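Drondar drive-fitting cell, reviewed after a season on our refurbishing bench
Posted 12/14/18 by Telma Ulloa

I've run the refurbishing room at Stisbridge for longer than I care to say, and when the Drondar cell arrived in August I was asked to write up how we got on with it. Our daily bread is old office towers: open them up, put in a drive, close them again, on to the next.

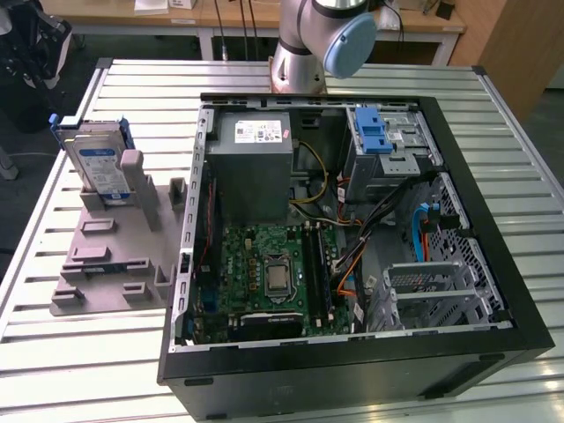
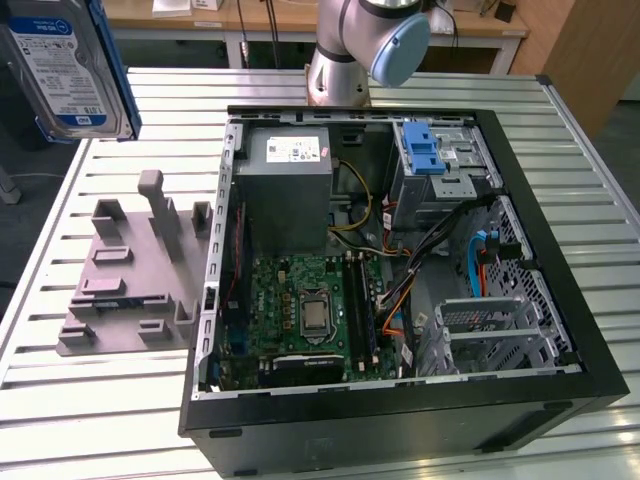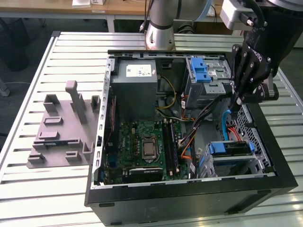
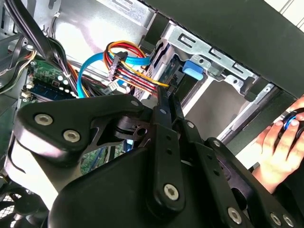 Towers on their sides with the panel off, and plenty of cable to work around.

Does it mean fewer people on the bench?

We have the same crew we had in the summer, but their days look quite different. Daichi Kuroda used to fit drives from morning tea until home time, and now he spends most of the day on fault finding, which he'd been asking to do for ages (and he's very good at it, bless him). Inês Cardoso looks after the cell and has become the person everyone shouts for when it stops. It does stop! Cables are its weak point, as they are mine, and an older case with a stiff loom can hold it up for a good while until somebody lends a hand.

What I like: it's gentle with the drives, it doesn't mind the dull jobs, and my wrists feel better than they have in years. We passed 1000 machines in November, 400 of them through the cell, and I was pleased with that.

What I like less: teaching it a new case takes Inês a whole afternoon, and the manual reads as if it was written for someone who already owns one. Theophilus Nyarko also misses the chatter, and I do see his point, the bench used to be a sociable place and now two of us are usually watching a screen. We've moved the tea break earlier to make up for it.

Would I have it again? I would, with more training for the whole crew before it came. Four stars from me.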